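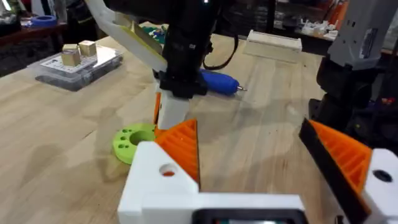 Two-arm policy with wrist views only – does the result hold?

nsleiman
Nov 6, 2022
We dropped the overhead view and trained on 300 demos from the wrist cameras alone. The policy has to approach the green disc with the ribbed fingers and pick it up by the rim. It failed on 11 trials in the last batch, nearly all with the disc turned from its usual angle.

tarn_ox
How is it meant to know the angle? A ring looks the same whichever way you turn it.

nsleiman
Not this one. The small holes round the middle are spread wider at one end than the other.

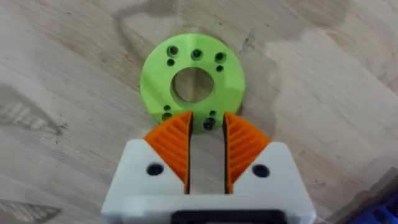 Reply 2

cladomex_fan
I don't buy the hole argument. Hervieu tried that in our lab and the policy ignored the holes completely. I'd blame the wood grain – it learns the table.

tarn_ox
Easy to test. Put a plain sheet down and run the same seeds.

nsleiman
Will do, seed 3422 first. Results in December.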